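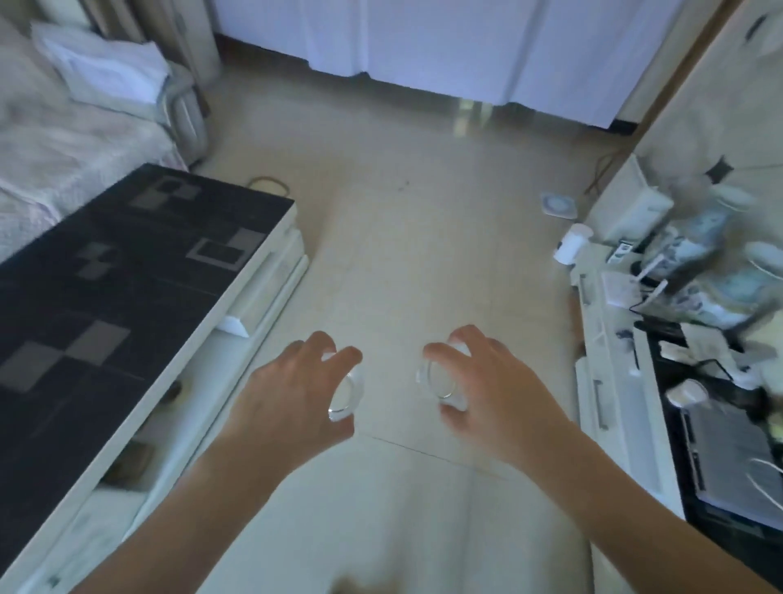 Barnberg, second season: what the first one leaves open

I finished the first season of Barnberg on Friday, a little after midnight, and went back over the last two episodes the next evening with a notebook. A second season has been confirmed for October. The trailer is short and mostly shows weather, so what follows is based on the episodes themselves. Spoilers for everything up to the finale.

For those who haven't kept up, Barnberg is the mining town drama set in the fictional republic of Sturevia. Elie Matar wrote all of the first season and Ruba Awad directed the opening and closing blocks. The middle block went to Anas Khasawneh, and the change is noticeable. His episodes hold shots longer and use hardly any music. Awad cuts on dialogue, often before the speaker has finished, and the score comes in under nearly every exchange. I preferred the Khasawneh episodes, though I can see why the more crowded plot at either end was given to somebody faster.

The timeline

The show never puts dates on screen, which has led to a fair amount of confusion in the comments here. It can be worked out from the shift board in the pit office. The board is changed by hand between scenes and is consistent as far as I can tell, apart from one shot in the funeral episode where it still carries the previous week's names. Going by the board, the surveyor arrives in town after the lift accident and before the inquiry opens. That matters because his statement to the inquiry describes the accident as though he had been there. Either Matar made an error or the surveyor is lying, and the finale strongly suggests the second.

The ledger

Most of the discussion has been about the pay ledger and its final entry, 3,603. The popular reading is that it's a sum of money. I don't think this holds. Every other sum in the ledger is written with the currency mark, and the prop department was careful about it all season. The page where the number appears is the one used for depths, and the old Fakhoury shaft is said in the pilot to have been closed well short of that figure. If the number is a depth, someone kept digging after the closure, and the 200 men on the payroll who never appear on the shift board would have had something to do.

I accept that this leaves the letter to the bank unexplained.

Casting

Samer Azar returns as the surveyor and has been moved up the billing. Omar Haddadin also returns, which is odd given where his character was last seen. The flooded gallery scene is cut before we find out, and the body recovered in the finale is identified only by its coat. Two other characters handled that coat earlier in the season. I would not read much into Haddadin's name on the cast list, as he could easily be there for flashbacks, and the first season used them whenever it needed to fill a gap.

Broadcast and format

The new season keeps the weekly release. It has 4 fewer episodes than the first, with no change to the running time. This is probably an improvement. The strike plot was stretched across more episodes than it could fill, and the Memville subplot went nowhere after the train journey. I had assumed Memville would be dropped altogether, but its station sign is clearly legible in the trailer, so somebody is going back.

Sound

One complaint, which I have made before. The dialogue mix on the surround track is too low in the underground scenes. Switching to the stereo track fixes most of it. The subtitles are reliable except in episode 2, where they run late from the canteen scene onwards and don't recover until the credits. I reported this and had an automatic reply.

I'll post episode notes as before, normally the morning after broadcast. Comments on each post will stay open for people who are a week behind, so please keep anything from later episodes out of the older threads. The full shift board transcription is nearly done and will go up separately once I have checked the funeral episode again.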